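Home Talks Notes Downloads Contact
Search this site Type and press enter
Reading time: 3 min

Speaker notes: aligning wrist and head views in the Shokri pipeline

Slide 1. Title. Say which version the talk covers (Shokri after the March rewrite). The old sync code is still on the download page. Ask people not to use it.

Slide 2. What goes in. Two hand-held grippers, one camera on each, one camera at head height. Three video streams, two inertial streams, finger width at every step. Each device keeps its own clock. No shared trigger. We ask the operator for nothing special at the start of a take.

Slide 3. What comes out. One table per take, one row per time step, all poses in a common table frame. The planner in Vindden reads this directly. If a row is missing a pose, Vindden drops the whole take, so the alignment stage matters more than its size suggests. Give the size here: 1175 lines, including tests.

Slide 4. Clocks. Offset first, drift second. Offset comes from matching the turning rate of the gripper against its motion in the head view. Drift is a straight-line fit. Pause on the plot. Worst offset in the Steswood set was 168 ms, before correction. Point out that 168 ms is long enough to put a grasp label on the wrong side of contact.

Slide 5. Wrist view, then head view.

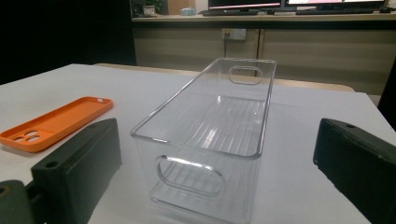
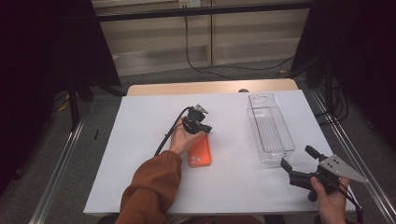 Frame fitting is done per take, and the solver wants points that stay put on the table plane. Edges on fixed structure are given full weight; edges on anything that can be picked up get a low weight from the segmenter. Clear plastic is the awkward case. The walls of the bin let the white table through, and the bright marks on its inner surfaces move with the camera, so a feature tracker takes them for real points and pulls the pose. The ridges along the floor of the bin are nearly as bad: parallel, evenly shaded, easy to match one stripe over. The orange phone case gives a strong colour edge, but it is loose, so it is used for checking only. In the head view the rails at the two sides of the table do most of the work. Mention that the wrist view has no such luxury and leans on the inertial data.

Slide 6. Handling bad matches. Run the tracker, mask the transparent region, solve, unmask, solve again. Keep the second result only if the residual falls. The mask comes from Amerura, run at quarter size. Expect a question on why we unmask at all. Answer: the rim of a clear container is often a good edge, and some takes have little else in view.

Slide 7. Failures. Of the takes in the Steswood set, 111 failed the first solve and were sent round again with the mask grown by 2 pixels. Show the residual plot for these. Do not read out the legend. The long tail on the right is mostly takes where a hand covers one of the reference edges for a long stretch.

Slide 8. Control side. Finger width is filtered before it reaches the policy. The filter adds delay, and the same delay has to be added to the poses. This was wrong in the old code. Go slowly.

Slide 9. Still open. Rolling shutter on the wrist cameras is not modelled. Drift is fitted as a line even on long takes. The segmenter labels glass and clear plastic as one class.

Slide 10. Links and questions. Leave the command line up on the screen. If time is short, skip slide 8 and go from 7 to 9.

Back to talks Next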